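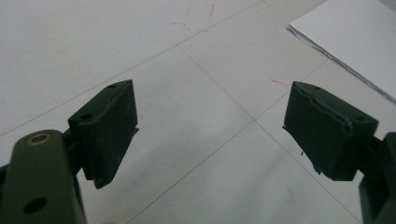

### 4.2 Tile size, grout and the time spent cleaning

The claim that large tiles save work is repeated so often in the trade leaflets that we expected to find some evidence behind it. The argument is simple enough. A bigger tile means less grout for the same area of floor, grout is the part that holds dirt, and so a floor of large tiles should take less time to clean. Siriwardena makes this case at length and most later writers on household floors repeat it, usually without going back to what was measured. As far as we can tell, what was measured was the length of the joints. Cleaning time was worked out from that, on paper.

Our own returns give the idea little support. Of the 743 households in Drendley that sent back the October form, 153 had left the question on tile size blank and are not used in this section. Among the rest, people with large tiles did report slightly shorter cleaning times. They also tended to live in newer homes, with fewer people in them, and once those two things are allowed for the gap all but closes. We would not build anything on what is left of it.

Colour is a harder matter. The kind of floor most often praised on the forms is the one in Figure 1, with large square tiles in light grey and thin grout lines of a darker shade. Several people wrote that such a floor "doesn't show the dirt". This may be true, but it says nothing about how much dirt there is. A floor that hides crumbs and dust could well be swept less often, and the person who sweeps it less often will then report, quite fairly, that it is easy to keep. The form asked how long people spent on the floor. It did not ask how clean the floor was at the end, and that is a fault in our design which no amount of careful sums will mend.

The home visits were meant to deal with this. Hashini Debnath and Consolacion Tolentino called at 19 addresses and wiped a marked patch of floor at each, taking in both tile and joint, with a white cloth and a measured amount of Tomamix. The cloths were then graded by eye. The two graders agreed on the very dirty cloths and the very clean ones - and differed on most of those in between. Aino Lehtinen, who went through the grades a second time without knowing the addresses, moved a good number of them by a full step. We report the grades in the appendix for completeness and draw nothing from them.

One finding did hold up across both the forms and the visits, though it is a dull one. Where the joints had been sealed, people complained less about them, whatever the size or colour of the tile. Kukov found the same in rented flats and put it down to the sealant. We are less sure. Someone who takes the trouble to seal a floor may be the sort of person who looks after it in other ways as well, and neither study has the means to separate the two.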